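Stondbridge group puts hand-held grippers ahead of a robot arm in next year's budget

I sat in on the Stondbridge equipment meeting in December and came out with four pages of notes and a much better idea of what a small robotics group spends its money on. The short version: there won't be a new arm this year. The money is going to hand-held grippers, spare finger pads and a lot of groceries!

Rajeshwari Warrier, who runs purchasing for the group, had three quotes on the table. Gromow wanted to sell them a complete bench arm with a service plan. Poltari offered a pair of arms on a lease, which looked cheap until everybody got to the page on shipping and insurance. Then there was Diệp, a much smaller shop, quoting for hand-held grippers only. You squeeze them yourself, so a person can record a chore in an ordinary home and the arm can come later (that's the hope, anyway).

They went with Diệp. The order is for 2 pairs now, and 2 more if the first batch holds up through the spring. I asked what "holds up" means and got a long and very enjoyable answer about pivot screws working loose. Warrier has put in a separate line for finger pads, which she treats the way I treat printer ink. She wants 200 on the shelf before anyone starts a big round of recordings, and I got the feeling she'd fought for that number before.

The other line I liked was for stuff to pick up. Snack bags are a favorite because they crinkle, slide and change shape when you squeeze them, and the shopping list for the packing task runs to 307 items. Somebody asked if they could just reuse the old bags. They can for a while, but a tired bag handles differently from a fresh one, so the grocery line stays in.

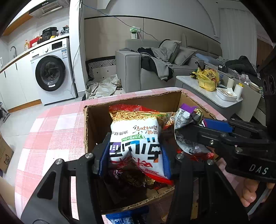 Packing snacks with a pair of hand-held grippers, one bag in each, over an open cardboard box.

There was a bit of grumbling about putting off the arm, and I get it, an arm is more fun to show visitors. Gromow's quote is good until spring and Warrier says she'll ask them to extend it. She'd also like a second quote on the service plan, which she thinks is padded. The Diệp order goes in as soon as the paperwork is signed, and I'm told I can come try a pair when they arrive.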